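Najwa Farah wants people to stop stacking their dinner plates. Her small kitchen goods shop, Paucar, has given over its front table to a counter set up the way she thinks a small home kitchen should be, and it will stay that way until June.

The display opened on 14 Mar 2025. It takes up one brown mat and holds what Farah says a household of two needs within reach: a toaster oven, a mug tree, a rack for plates and a wooden box with a black handle for whatever is left over.
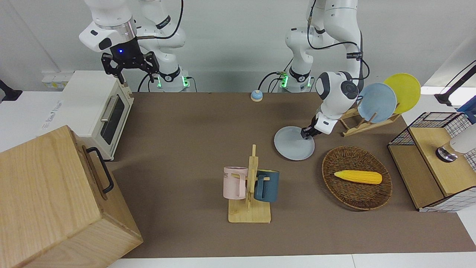
**Vol. 8, No. 2**

Farah started the shop after years of renting apartments with very little counter space. Most of her customers are in the same position, she said, and most of them ask about shelves when they come in.

"They want to go up the wall," she said. "I ask them what is on the counter first. Usually it's mail."

Her main advice concerns plates. A plate kept upright in a rack can be taken out with one hand, and the one behind it stays where it is. In a stack, the plate a person wants tends to be at the bottom. She tells customers to keep out only the plates they use every day and to put the rest in a cupboard, even if that means washing up more often.
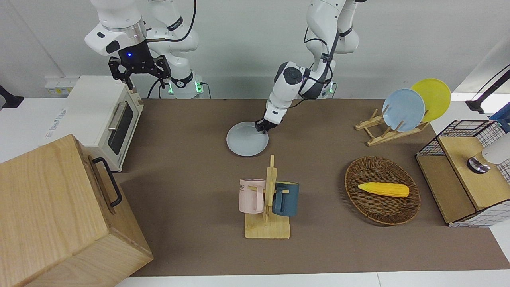 Mugs get the same treatment. Farah allows two on the tree for two people, and she is firm about it. Edit Dudás, who bought a mug tree from the shop last year, said she had tried to follow the rule and lasted a week.

"I have eleven mugs and I like all of them," Dudás said. "But I did move the tree next to the kettle, and that helped."

Visitors are allowed to handle everything on the table and move it to suit themselves. Farah puts things back at closing time. She has been keeping notes on where people place the oven, and so far most push it to one side with the door facing in. She leaves a gap between the oven and the wall at home and suggests that buyers check the manual before deciding on a spot.

The woven basket is there for food that doesn't need to go in the refrigerator. Children have taken to the yellow toy corn, and Farah has been asked more than once whether it is for sale. It is not.
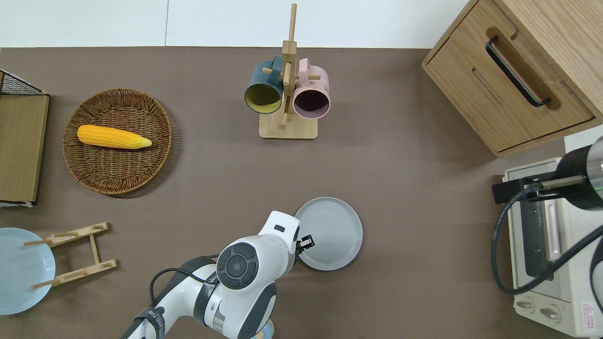

Joyce Mugo, who teaches an evening cooking class on the same street, brought her students by during the first week. She said she agreed with Farah about the plates but would give up the mug tree for a cutting board.

"You need a clear space to chop," Mugo said. "If I had that table I'd keep the middle of it bare."

Farah said she had heard the same from other cooks and may try a second layout later in the spring – one with fewer things on it and a board left out full time.

There is no charge to look around. The shop is also handing out a single-page sheet with measurements to take before buying a dish rack, including the width of the largest plate in the house and the height of the lowest cupboard.

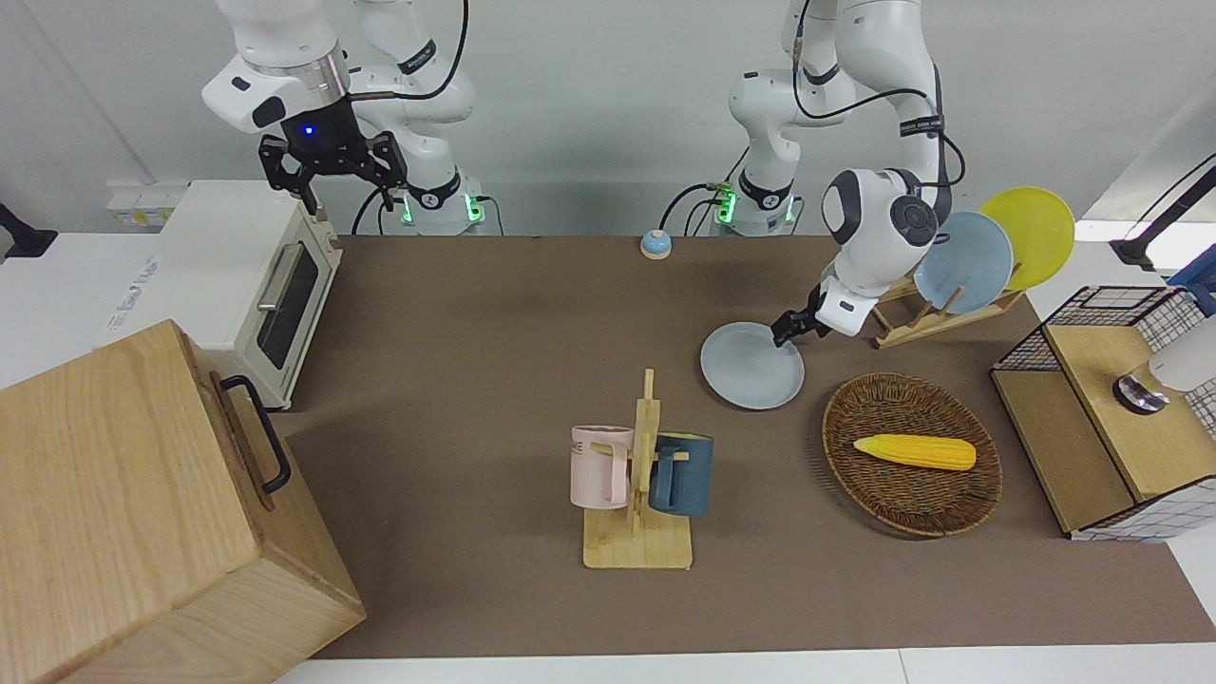
*Plates stand upright in the dish rack at Paucar.*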